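Brostville Creek Rainfall Records

Monthly rainfall totals from private gauges in the Brostville and Jundlow catchments, keyed in from handwritten logbooks. The set holds 2916 rows in one CSV file, with a separate file for station details.

Totals are in millimetres. Readings were taken at 9 am. A blank cell means no reading was made; a zero means a dry month.

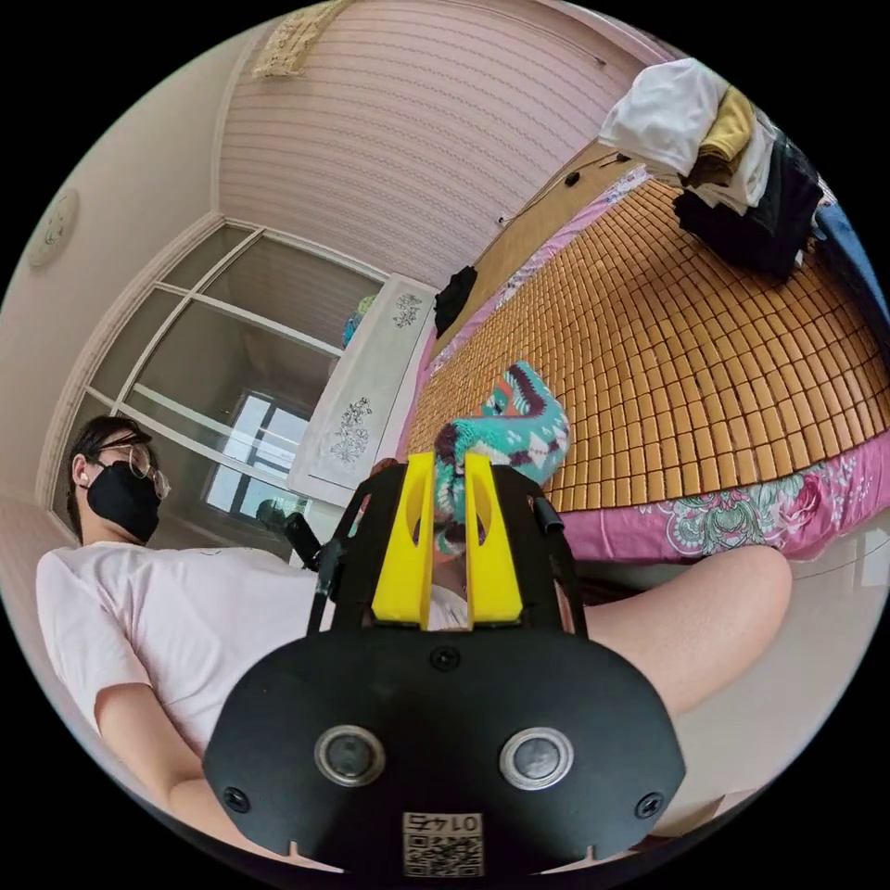 Clurkotell Paredes
Data maintainer

Of the rows, 1713 come from Jundlow. Older entries were in points and have been converted, with the original value kept in the column raw_points. Ten logbooks had water damage, and doubtful figures from them are marked Q in the flag column.

Known gaps: Jundlow has no December readings for two of the early gauges. Please don't fill these from neighbouring stations without labelling them as estimates.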